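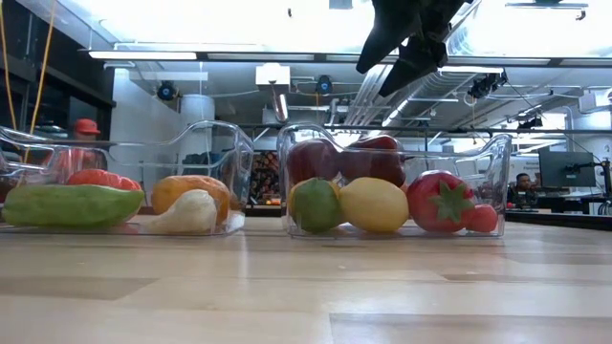

14 Sep 2018. Tercera noche del ciclo

He vuelto del cine hace una hora y todavía llevo puesto el abrigo. Escribo en español, como me he prometido hacer todo este otoño, aunque me cueste el doble y tenga que levantarme a buscar el diccionario. Renata me corregirá los subjuntivos cuando venga, si es que tiene paciencia.

La película de hoy se llama «Sellwood» y no tiene nada de bosque, a pesar del nombre. Sellwood es el apellido de un afinador de pianos que se queda a vivir en la casa de una clienta porque una inundación ha cerrado la carretera. La clienta tiene una nieta de once años que no habla con él durante toda la primera mitad. Después habla demasiado. No sé si esto era intención del director o si la niña, como actriz, se encontró más cómoda hacia el final del rodaje.

Me gustó mucho la escena del comedor. El afinador desmonta el teclado y pone las teclas en fila sobre el mantel, y la abuela, que hasta ese momento lo ha tratado como a un empleado, se sienta y empieza a limpiarlas con un paño. No hay música. Se oye la lluvia y se oye el paño. En la fila de delante un hombre tosía y yo quise matarlo, lo confieso.

Lo que no me gustó es la carta. Hay una carta que se lee en voz alta, con voz de mujer muerta, y explica todo lo que ya habíamos entendido. El público de Wendcombe, en cambio, suspiró justo ahí. A la salida oí a dos señoras decir que la carta era lo mejor. Quizá yo soy demasiado seca para este cine, o quizá la traducción de los subtítulos le quita algo que en el original sí tiene.

La segunda parte de la sesión fue un corto galés, «Tôn». Dura 9 minutos. Una mujer intenta grabar en un magnetófono la melodía que silbaba su padre y cada vez le sale un poco diferente. Nada más. Me pareció mejor que el largometraje, y lo digo sabiendo que siempre prefiero los cortos porque no tienen tiempo de estropearse. El final es un corte brusco, en medio de una nota. Algunos espectadores creyeron que había fallado el proyector y una persona incluso se levantó para avisar.

Llegué tarde por culpa del autobús y tuve que sentarme en la fila ocho, en el lateral, donde se ve la pantalla un poco torcida. Para mañana he comprado la entrada con antelación. Me dieron el número 1348, lo apunto aquí porque pierdo siempre los papeles y la chica de la taquilla dice que con el número basta.

Más tarde.

He cenado sopa y he releído lo que escribí el año pasado sobre este mismo festival. Qué vergüenza. Usaba la palabra «poético» en cada párrafo. Voy a intentar no usarla en todo el ciclo, y si un día no encuentro otra, prefiero dejar el espacio en blanco.

Sigo pensando en la nieta. En las películas de este tipo, el niño callado casi siempre sirve para que el adulto se cure de alguna cosa. El forastero llega, el niño lo mira mal, hay un accidente pequeño, y después se dan la mano. Aquí el accidente también existe (ella se cae de la escalera del desván), pero el afinador no corre. Se queda abajo, con las manos a medio levantar, y es la abuela quien sube. Ese detalle me convenció de que el guionista conocía a gente torpe de verdad. Yo también soy de las personas que se quedan con las manos a medio levantar.

Tengo que preguntarle a Renata Borkowska si la ha visto ya, porque ella escribe sobre cine para una revista y le mandan las películas antes. Me dijo por teléfono que la de mañana, «Cendum», es larga y difícil, que trata de un monasterio donde los monjes han olvidado para qué rezan, y que en otra ciudad se salieron 30 personas antes de la mitad. Me lo contó muy contenta. Con ella nunca sé si una cosa así es una advertencia o una recomendación. Llevaré un caramelo y el cojín pequeño.

En noviembre repiten los cortos en la biblioteca. Si puedo, iré otra vez a ver «Tôn», pero en el centro de la sala, para comprobar si la mujer cierra los ojos antes del corte o si me lo he inventado. Desde mi asiento parecía que sí.

Palabras que he buscado esta noche: desván, taquilla, silbar, brusco. «Afinador» la conocía ya, no sé de dónde. También busqué «suspirar», que yo confundía con «susurrar», así que debo corregir una frase del cuaderno anterior donde un caballo susurraba en la nieve.

Me quito el abrigo y apago la luz.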